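The Case for Measuring Storage Before Choosing a Bathroom Suite

Homeowners who renovate a bathroom tend to begin with the bathtub, the tile and the faucets. Storage is left until the plumbing is fixed, and by then the only space available is a narrow gap beside the door. It is the position of this office that the order should be reversed.

In the 35 remodeling plans submitted to the Trurstead Home Advisory Office for comment before 25th September, storage was most often shown as a single vanity cabinet. A vanity must also house the trap and the supply lines, and a household that keeps towels, medicines and cleaning supplies in the same room will find it full within weeks.

Cleaning supplies deserve particular attention. They are tall, they are heavy when full, and they should be kept well out of the reach of young children. A shelf with a clear height of 35 centimeters will suit most of them, yet many ready-made units are built lower than this and cannot be adjusted.

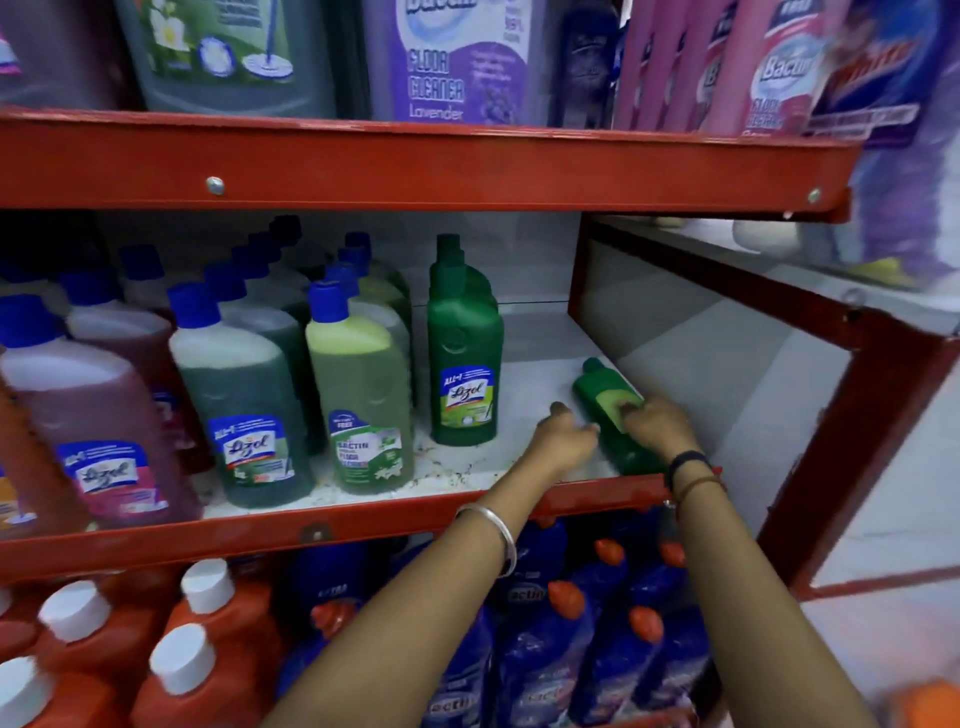
Household cleaning liquids on a red metal shelving unit.

Critics of this view, among them the Draton designer Tahsin Paul, argue that generous cabinets make a small bathroom feel smaller. The objection has merit where cabinets are deep and placed at eye level. It has much less force where a shallow cupboard is recessed between studs, or where a full-height unit 60 centimeters wide replaces an oversized vanity.

Cost is also raised. A recessed cupboard adds some 185 dollars to the carpentry portion of a typical job when it is planned from the start. Adding one after the tile has been laid means opening a finished wall, and few owners are willing to do so.

We therefore recommend that every plan include a written list of what the room must hold, prepared before any fixture is ordered. Contractors should ask for the list at the first visit and mark the storage on the drawing along with the drains.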